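Pilon publishes equipment planning guide for laundries and textile sorters considering robotic handling

Guide sets out what to budget for before the first machine is ordered
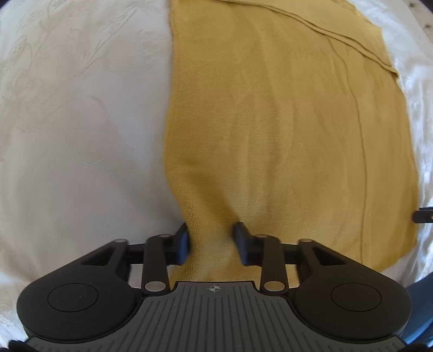 A hand-held gripper at the edge of a yellow knit garment laid on a white cloth.

ARNONTHORPE, August – Pilon has published a planning guide for commercial laundries, rental firms and textile sorting centres that are thinking of buying robots to pick up, turn and fold garments. The guide is free and can be downloaded from the Pilon website.

It was written after Pilon spoke to managers at 60 sites over the past year. Many had already been given a price for a robot arm. Far fewer had a figure for the work that goes on before an arm is switched on, such as recording how people handle the garments, choosing which items to start with and changing the layout of the tables.

"The arm is the easy line on the budget," said Natanael Seixas, who leads equipment planning at Pilon. "Customers ring us with a quote in their hand and want to know if it is a fair price. We ask them what is going to be picked up, and by which part of the garment, and often that hasn't been looked at yet. Knitwear is where most of them get stuck. It stretches and it folds over on itself, and two jumpers from the same rail won't lie the same way."

The guide splits spending into 3 stages. The first covers hand-held grippers, which staff use to carry out ordinary handling tasks so that the movements can be recorded. The second is a single trial station with one table and a limited range of garments. The third is the full purchase, including guarding, power, floor space, spare fingertips and a service contract.

Pilon advises buyers to get separate prices for each stage and to leave the third open until the trial station has run through at least one busy season. It also suggests keeping money back for fingertips and other wearing parts, which are often missing from first quotes.

A large part of the guide deals with recording. Sites are asked to collect at least 100 recorded handlings of each garment type before they ask a supplier for a firm price. Pilon's own trial set, gathered at its Arnonthorpe workshop, holds 584 recordings and covers knitted tops, shirts, towels and pillowcases. A summary of the set is printed at the back, with notes on which items took the longest to prepare.

There are also sections on leasing and on second-hand equipment. Pilon's view is that leasing suits sites with a changing mix of garments, while a steady flow of flat linen may justify buying outright. On second-hand arms the guide is more cautious. It asks buyers to check that the controller is still supported and that the gripper mounting will take current tools.

Grendine, a workwear rental company, used a draft of the guide when setting its equipment budget for next year. It has put off the purchase of a second folding line and will pay for a trial station first. Guillot, which sorts used clothing, is working through the recording stage now and expects to ask for quotes once that is finished.

"Neither of them is spending less overall," said Seixas. "They are spending it in a different order, and they can stop after any stage if the figures don't add up."

The guide includes a blank budget sheet, a list of questions for suppliers and a floor plan template for one station. Pilon will update the price ranges each August.

Printed copies are available on request. Sites that want help filling in the budget sheet can book a planning call with the Arnonthorpe office.

About Pilon
Pilon advises laundries, rental companies and textile sorters on handling equipment. It does not make or sell robot arms and takes no commission from suppliers.

Press contact
Natanael Seixas, Equipment Planning, Pilon, Arnonthorpe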